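Balanced-arm desk lamp droops, how do I get it to stay put?

mtshali_lane
Hi all, I picked up an old Prelitz 563 at a yard sale on Wednesday and I love it already. Green shade, heavy base, arms 54 cm long when it's stretched out. Trouble is it won't hold a pose. I set it over my drawing table and it sinks until the shade is nearly on the paper. I've tightened the wing nut at the elbow as hard as my fingers can manage. Springs look okay to me but what do I know. Do I need new springs, or is there something else to try first? I'd like to keep it as original as possible.

Rui Seixas
Oh, you got a good one! I've had a 563 on my desk by the window for years and it's still my favorite lamp in the house. Please don't order springs yet.

These lamps are balanced by the springs, and the wing nut is only there to add a bit of drag. If you crank it down you squash the washers, and then the arm either sticks or slides. So back it off until the arm moves freely, take the bulb out, and see if the lamp floats. If it floats without the bulb and sinks with it, your bulb is too heavy. Mine sank like a stone the day I put in one of those chunky LED ones, and a lighter bulb fixed it in 2 minutes. 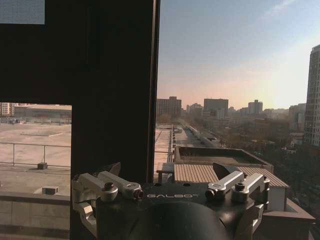 If it sinks even with no bulb, look at where the springs hook on at the bottom. There should be a row of holes, and whoever had it before you may have hooked them one hole too low. Move both springs up together, never just one, and wear glasses while you do it – they jump. Unplug the lamp first, of course.

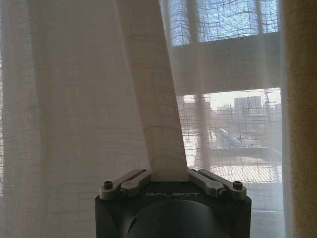 After that come the pivots, and this is the part I enjoy most. Each section of the arm is a pair of bars running side by side, so the shade keeps its angle while you raise and lower it. In the second photo there are two parallel flat bars on each side, with a dark round screw head at the outer end of each pair, and a lamp arm goes together in much the same way. Those end screws are what you want to check. Snug them until the side-to-side wobble goes, then back off a hair. If one squeaks, take it out, wipe off the old gunk and put it back with a tiny dab of Jetico grease. Do one screw at a time or you'll have a lapful of lamp. Have fun with it!

dented_shade
just get new springs, Evby has a set, part 809. mine were fine after that

mtshali_lane
Thank you both! Rui, it was the spring holes. One was hooked lower than the other, so they weren't even matched. Moved them both up and it floats beautifully, even with the bulb in. One pivot still squeaks so I'll try the grease this weekend.

Rui Seixas
Yes!! Enjoy it. If the cord is still the old cloth one, have a good look at it where it goes into the shade before you leave it on all evening.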